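Step 4. Set the ceiling height

I always measure twice before I touch the Sunley's menu, and I'd do the same if I were you! Run your tape from the floor to the lowest point of the ceiling, then write the number down in millimeters (mine was more than 2,000).
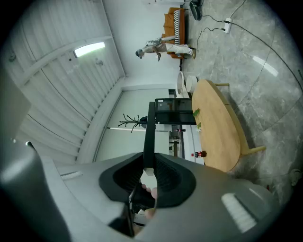
White corrugated ceiling with a rectangular light.

1. Hold the Menu button until the display blinks.
2. Pick Height and type in your number.
3. Press OK and wait for two beeps.

Note: on a ribbed ceiling, measure to the bottom of the ribs.

Caution: keep the heater at least 300 mm from any light fitting, and switch it off before you move it.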